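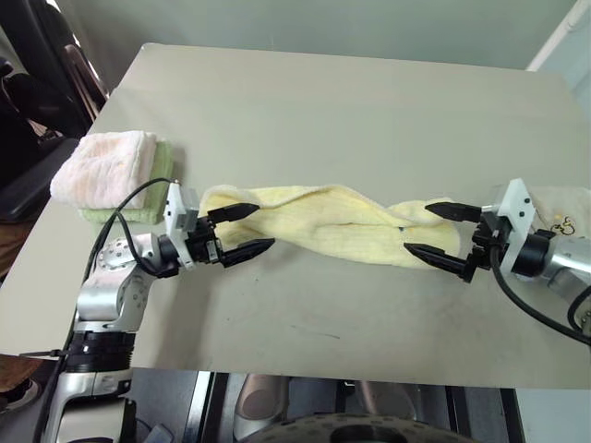 Towel dries stiff along the fold lines – wringing method?
Laundry & Linens > Washing and drying

Fagundes
Posts: 319

I hand wash kitchen and bath towels in a utility sink. No machine on this floor. After wringing, they dry with hard ridges running the length of the towel, and the pile stays flat there. Cotton terry, line dried indoors, liquid detergent, two rinses. I twist lengthwise from both ends until no more water comes out. Is the twist causing the ridges, or is it residue?

Pelik
Posts: 448

Residue first. Ridges that feel crunchy are detergent or hard water. Ridges that feel flat but soft are from the twist. Soak one towel in plain warm water for an hour and look at the water. If it's cloudy, you have your answer.

Mostik
Posts: 553

I'd look at the twist before the detergent. When you turn the ends in opposite directions the outer layers carry most of the tension and the loops get crushed against each other. If you leave it rolled up in the basket while you do the next one, it sets that way. Five turns is plenty for a hand towel. Past that you get very little extra water and a lot more strain on the side hems.

Fagundes

They do sit in the basket, up to half an hour. Soaked one as Pelik suggested. Water was slightly cloudy, not dramatic.

Flosham
Posts: 76

Don't wring terry at all. Lay it flat on a dry towel, roll the two together, press down with your forearms, unroll, hang. The pile stays up and the hems stay square.

Mostik

That works for sweaters. For a week of bath towels you need a second stack of dry towels, and then those have to be dried too. A moderate twist does no harm to ordinary cotton terry if you shake it out right away.

Flosham

I have towels over ten years old that have never been twisted. The ones I used to wring went wavy at the hem within a year.

Pelik

Wavy hems are usually shrinkage. The hem tape and the terry shrink at different rates, and hot water does that with or without wringing.

Flosham

Mine were washed cold. We can disagree on this one.

Mostik

Procedure I use, for the record:
Fold once lengthwise, so both ends are the same thickness.
Grip the full width at each end, not the corners.
Twist until the flow slows to drips, then stop.
Untwist fully, snap it hard a few times by the short edge, hang by the short edge.
Snap it once more when it's half dry – this does more for the pile than anything else on the list.

Fagundes

Tried it on three towels, cut the detergent in half and added a third rinse. Ridges are nearly gone. One still has a stiff band near the hem. Drying took a few hours longer. I changed too many things at once to say which one mattered, so next load goes back to the old detergent amount with the new wringing.

Pelik

Measure it with a spoon this time. Caps are useless for a sink load.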